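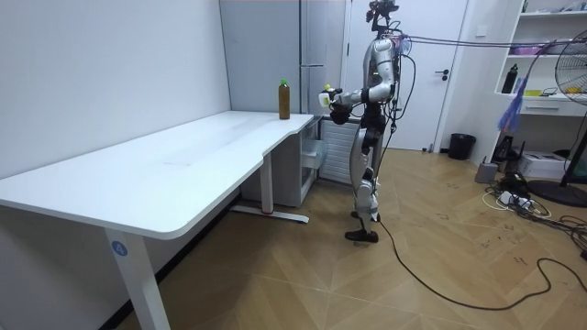

Our arm on the humanoid kept freezing partway through a reach, and it took me way too long to find the fault (a cable, of course!). So if yours stalls with the elbow bent, try this before you touch any code.

1. Hit the stop and switch off at the power strip. Wait 90 seconds.
2. Follow every cable from the head and back by hand. Ours was snagging as the arm came forward, and the log filled up with error 249 – encoder lost.
3. Leave enough slack for a full reach, then tie the bundle off.

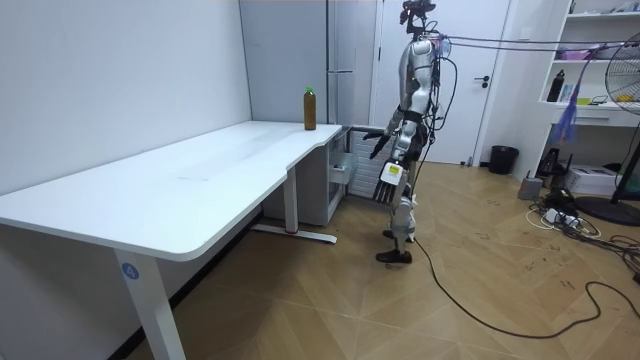
Wiesława Dudek
Test technician, Leston Lab

4. Power up and run the arm slowly with an open hand first. Stay clear of the desk corner while it moves, and keep a thumb on the stop.
5. Only then give it something to grip. I do 2 slow passes, then full speed.

If 249 comes back, swap the connector at the shoulder – mine had a bent pin as well.

Filed under: Robots > Troubleshooting
© Leston Lab | Contact | Back to top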